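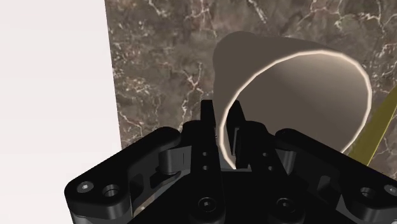
What has the grant paid for so far?
Mostly drainage and tree stock. The first stage of the Osdale orchard restoration is finished and the second is under way.

Progress report to the Vasiliauskas Fund, 14/01/2025

Planting
We have planted 131 young apple and pear trees on the lower slope. Most came from the Gosel nursery, which held back its older local varieties for us. The upper slope is still bare - the ground there was too wet to dig in the fall, and we would like to leave it until the new ditch has had a full winter to work.

Drainage
The contractor, Breltemance, dug 200 yards of ditch along the north boundary and laid pipe under the farm track. The work ran two weeks over because the track turned out to have an old stone culvert beneath it. We kept the culvert and joined the new pipe to it. Water no longer stands at the gate.

Old trees
Pruning of the old trees is about half done. Several have canker and will be cut back harder than planned. Two near the road are hollow and will be looked at by a tree surgeon before anything else is done to them.

Spending
We have spent nearly $3,000 less than budgeted on fencing, as the east fence only needed new posts. We ask to move this amount to deer guards. The guards we bought first are too short, and a few trees on the lower slope have been browsed.

Still to do
- Finish pruning before the buds break
- Replace the short guards
- Order rootstock for the upper slope
- Repaint the gate

The next report will reach you in May, with receipts for the guards and a revised planting plan.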